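4.2 Getting the planner to care about angles

I should say up front that the first version of our planner didn't know what a placemat was, and for a long time I was fine with that. Clilell (our task layer, the part that turns a goal like "set the table" into a list of moves) only knew the table. Every goal pose was written in table coordinates. A fork went so many centimeters left of a plate, and "left" meant the table's left. It was simple, it was quick to debug, and it worked great for as long as we kept every mat squared up with the table edge, as we did in all of our early trials.

Then Sabina Krajčí started putting mats down the way people put mats down. The planner kept lining things up with the table, and the layouts looked silly. Majdi Nimri wanted to fix it with a special case in the goal writer. I wanted to throw out the table frame completely. We argued over that for most of May, and what we ended up with sits somewhere in the middle: each goal now carries the name of a parent surface, and the pose is stored relative to that surface. The table is just the parent you get when you don't name one.

Figure 2 has the kind of layout I mean. The mat is turned well away from the table edge, and a goal like "fork parallel to knife" has to survive that turn. 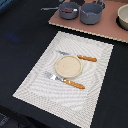
Figure 2. A rotated placemat with plate, knife and fork; cookware on the pink board behind it.

A few things about this layout are hard for software in ways I didn't appreciate until I had to write the code. The mat is a good parent surface because it's big, pale and sits on black, so finding its outline is easy. Its weave is another matter! Our plane fitter kept reading the ridges as tiny steps, and the raised border made it worse. Sabina's fix was to fit the outline first and use only the long edges for the rotation, then take the height from a smoothed patch well inside the border. It's crude, and I love it.

The knife is the next headache. Part of the blade tucks behind the rim of the plate in this view, so a detector that wants the whole blade will pull the center of the knife toward the handle. We used to take the center of the mask as the grasp point and the long axis of the mask as the heading. The heading holds up pretty well when part of the blade is hidden, but the center doesn't. Now we anchor on the handle, which for this cutlery is bright orange and a gift to any color-based method. (Yes, I know that's cheating a bit. The handle finder is a separate module, and you can swap in a learned one without touching the rest.)

The two pots are a reminder that a parent surface can also be something you mostly want to leave alone. Clilell treats the pink board as a parent with its own children, and since the board isn't square to the table either, it gets its own rotation for free. The saucepan has a long handle that reaches out past the board and over the black tabletop, and that one cost us a whole afternoon. The collision checker had been using the board's outline as the keep-out region, with a margin. A handle sticking out over the table was outside the region, so as far as the planner knew, it was free air. We now grow the keep-out region from the children as well as the parent. In hindsight that's obvious, but I'd written the original and I'm allowed to be embarrassed.

4.3 Working from the wrist view

The parent-surface idea has a weak spot, and it shows up as soon as the arm goes in close. From overhead you nearly always have a mat edge or a board edge somewhere in view. From the wrist camera you often have none. You get objects, a plain patch of tabletop and whatever happens to poke in from the sides, and the code has to decide what frame it's in without any of the landmarks it was counting on.

We handle this by passing the parent down from the last overhead estimate and holding it fixed until the wrist camera sees enough of a known edge to correct it. Yakubu Ojo wrote the filter that does the holding, which we call Chamoun. It has 2 modes, "hold" and "correct," and going from the first to the second takes agreement across 5 frames in a row. We tried being more eager than that. The estimate would grab onto a shadow boundary, call it an edge and swing the whole layout around, and you'd see the goal poses in the viewer lurch like a bad video call.

Soft shading on a dark surface is the worst offender. It has a direction, it can run across a big part of the view, and a gradient-based edge finder will take the bait if you let it. Chamoun now asks how wide the transition is before it will even look at the angle. Real edges on our mats and boards are narrow in the wrist view. Shading bands are wide and mushy, and they get dropped.
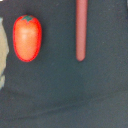
Fouad Qudah

The view we tuned that test on is as plain as they come: an orange-red toy, likely play food, with a green cap, a pink rod coming in from the top, something pale at the left border, and dark gray nearly everywhere else, with one of those broad diagonal bands in the lower half. Any frame you could get from the background would come from that band, and it would be wrong. So the right output is "hold," and I've made this one of the regression cases I run by hand every time I touch the edge code.

It's also a nice test for what I've been calling partial-object manners. The rod leaves the view at the top, so we can know its heading and where its lower end is, but we can't know its length or its center. The old code reported a center anyway. It took the visible part, found the middle and handed that over with full confidence, poor thing. The new message type has a flag for each end of an object, and if an end touches the image border, the center field stays blank and the planner has to ask for another view before it plans a grasp. The pale thing at the left gets the same treatment and no label at all. I fought for that last part. A detector that must name everything will happily name a sliver, and then the name sticks in the world model long after the camera has moved on.

The oval piece is the one object in that view we can fully commit to. Even there, the red outline bleeds into the gray a little, so the mask comes out slightly fat. Sylvie Landry suggested shrinking every wrist mask by a fixed amount before fitting, and I was against it on principle, but it's in the code now and I haven't found a good reason to take it out.

One open problem before I move on to the timing results. Parent surfaces can be nested, and a plate on a mat on a table is a chain of them. If the mat gets nudged, the plate's stored pose should move with it, and the plate's own estimate should then be checked against what the camera sees. We do the first part and skip the second unless the planner is about to touch the plate. Across the 44 runs in the next section we left it that way, so please read the placement errors there with that in mind.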